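Toy library in Asley moves its sorting to Parwood hall

ASLEY – The toy library of Asley has moved its sorting work to the lower hall at Parwood, and from this month the families can bring back their borrowed boxes there on Tuesday afternoon. The shelves for borrowing stay in the old place next to the bakery, so parents who only want to take a toy home do not need to change their habits.

The move was decided in the spring, when the back room in the old place became too small. At that time the library owned 574 boxes and bags, and the ones waiting to be checked were standing in the corridor, two and three on top of each other. Visitors with a stroller had to turn around at the door. The lower hall at Parwood was free after the dance school went to another building, and the rent is paid by the Siriwardena fund, which already supports the reading afternoon in the same house.

A returned box must pass several steps before another child can have it. First it is emptied and the content is compared with the card inside the lid. Pieces which belong to a different game are put aside. Then everything is wiped, the batteries are taken out and the box goes to the shelf with a new date on the card. For a simple puzzle this is finished in a few minutes. A big construction set can take most of an evening, especially when it was borrowed by a family with several children.

The loose pieces are the largest problem. The library keeps single blocks, knobs, wheels and plastic parts for one season, and after this time they are given to the Helitz repair workshop, where they are used as spare parts. Last season 56 boxes became complete again with pieces that were found in the bottom of other boxes. One wooden farm had been without its gate for two years, and the gate was finally discovered in a bag of train tracks.

Not everything that comes back is a toy. Candy papers, hair clips, coins, foil from chocolate and once a house key were among the findings. The key was returned to its owner on the same evening. The library asks the parents to look through the box before they close it, and to write a short note if they know that something is missing. There is no fine for a lost piece, but the note saves much searching.

The loose parts come together in open bins, where blocks and plastic pieces lie mixed until they are sorted.
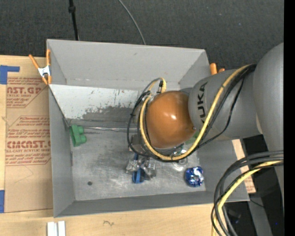 By the Asley local desk

The hall has also space for a long table, and this was one of the main wishes. Until now the checking was done on the floor or on two small school desks, and people complained about their knees and backs. The table was bought second-hand for 100 euros, and the lamps over it were left behind by the dance school. A sink is in the next room, so the wiping water must not be carried up the stairs anymore.

For the families the rules remain almost the same. A box can be kept for four weeks, and it is possible to have two boxes at the same time. The yearly fee is 10 euros for each family and has not changed with the move. Large outdoor toys, for example the balance boards and the small scooters, must be reserved by telephone, and they are given out only at the old place.

Parents have asked if the return could be possible on a second day in the week. The library answers that it would like to do so, but it wants first to see how the Tuesday is working until November. A locked return cupboard at the entrance of the hall is also being discussed. It would be suitable for puzzles and card games only, and the house must still agree to it.

Donations of toys are accepted again after a pause during the summer. They should be clean and, if possible, complete. Soft toys cannot be taken, and electric toys only if the battery cover is closed with a screw. People with larger donations are asked to call before they come, as the parking in front of the hall is limited to the loading of goods.

The entrance to the lower hall is on the side of the building, down the ramp. The bell is out of order at present, please knock.

Filed under: Local news, Families & Leisure

More from Asley and Parwood
Reading afternoon starts again in the upper hall
Helitz repair workshop looks for sewing machines
Road to the swimming pool closed for new pipes
Bakery corner gets a bicycle stand

Contact the editors | Copyright, all rights reserved | Back to top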